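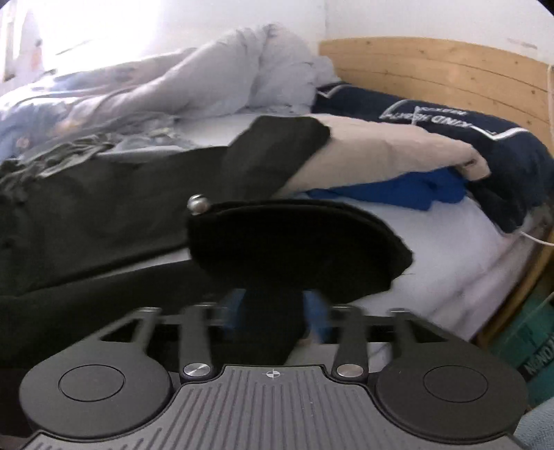 Según Clifford MacDonald, doblar la ropa encima de la cama solo sirve para tener que apartarla dos veces. La objeción es conocida y tiene parte de razón.

## Doblado sobre la cama

El **doblado sobre la cama** es la costumbre doméstica de extender, clasificar y plegar las prendas sobre el colchón, sin mesa. Se le atribuyen ventajas de postura y de rapidez que casi nunca se han medido. El manual Kocsis promete un ahorro de 10 minutos por colada — no explica frente a qué — y el método Sania recomienda lo contrario con idéntica seguridad.

### Superficie 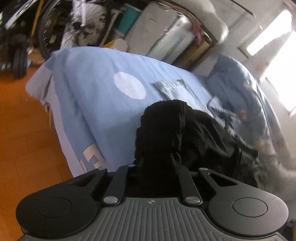

*Tela negra arrugada sobre una funda nórdica azul claro.*

Un colchón cede bajo la mano, de modo que los pliegues marcados en prendas finas suelen perderse. Los partidarios responden que en camisetas y ropa interior da igual, argumento difícil de rebatir.

### Prendas pequeñas

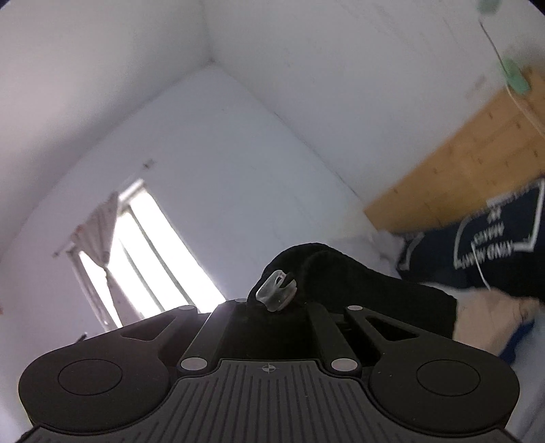 Los calcetines y paños pequeños concentran las discrepancias. Kocsis propone seis pliegues distintos, cifra que parece excesiva. Una pieza negra y de aspecto afelpado, del tipo de un calcetín doblado o un paño, admite pocas variantes, y su borde inferior recto ya sirve de guía. La supuesta superioridad del enrollado sigue sin fuente.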